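Pendo Bowl Set
User Guide, Section 4: Setting Out, Stacking and Putting Away
Revised 2025-04-01

4.1 Before first use

1. Take the bowls out of the box and remove the paper sleeves from between them.
2. Peel the round label off the bottom of each bowl. If glue stays behind, rub it with a little cooking oil, then wash as usual.
3. Wash all bowls in warm water with dish soap. Rinse and dry with a soft cloth.
4. Check each rim with a fingertip. Do not use a bowl with a chip or a crack. See Section 7 for replacements.

NOTE: Replacement bowls are sold singly. Order by color and by part number. The part number is 115 for the deep bowl and 121 for the wide bowl. Both come in all Pendo colors, so look at the shape of your bowl before you order.

4.2 Covering the table

The bowls have no foot ring, and on a bare polished top they can slide. Drekeo recommends a cover for any table that will be used for sorting, crafts or serving.

1. Clear the table and wipe it dry.
2. Lay the cover with the smooth side up. Kraft board, felt or a plain cloth will all do. Glossy plastic sheeting will not.
3. Press the cover down from the center out toward the corners. A fold line left over from storage is fine as long as it lies flat.
4. If a fold stands up, turn the cover over and leave it overnight under a few heavy books.
5. Tape the corners to the underside of the table, not to the top.

CAUTION: Do not put a hot bowl directly on felt or board. Use a trivet.

NOTE: The Zenon roll cover is 98 cm wide. For a wider table, lay two lengths side by side and tape the joint from below. Keep the bowls clear of the joint.

4.3 Setting out the bowls

1. Choose the bowl you will fill first and put it on the side of your stronger hand.
2. Set the other bowls on the opposite side of the table, where you can reach them without standing up.
3. Leave open space in the middle. This is the working area for beads, buttons, cut vegetables or whatever you are sorting.
4. Turn each bowl a little on the cover. If it rocks, feel underneath for crumbs or grit.
5. Sweep the working area with a dry hand before you start. Small specks show up well on a plain cover and are easy to miss on a patterned one.

Bowls can stand close together, but keep a finger's width between rims if you will be lifting them often. Rims that knock together will wear at that spot first.

CAUTION: Maximum fill is 600 g per bowl. An overfilled bowl may tip when it is lifted by one side.

4.4 Grouping by color

Color has no effect on how a bowl may be used. Many households give each color a job and stick to it, which saves rewashing between foods. One way to do it:

Blue -- set apart from the others, for the items still to be sorted.
Pink and green -- side by side on the other half of the table, for the finished items.
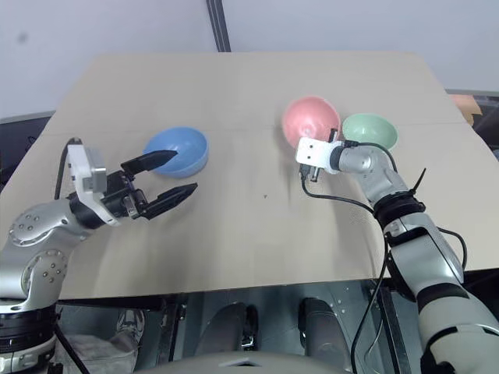
If you change the jobs around, wash every bowl first. Oil and spice can stay on the inside wall even when the bowl looks clean.

With more than one person at the table, agree on which bowl is whose before anything is poured out. Young children do better with a single bowl each.

4.5 Stacking and putting away

1. Empty the bowls and shake out the cover.
2. Wash and dry the bowls completely. Water trapped between stacked bowls will leave a ring.
3. Put the widest bowl at the bottom and work up.
4. Place a sheet of paper or a thin cloth between bowls.
5. Lift the stack with both hands under the bottom bowl -- never by the top rim.

If two bowls stick together, do not pry them apart with a knife. Stand the lower one in warm water for a few minutes and fill the upper one with cold water. Then twist gently.

NOTE: The Ham storage crate holds one full set. Do not force the lid. If it will not close, the stack is in the wrong order.

For cleaning stubborn stains, go to Section 5.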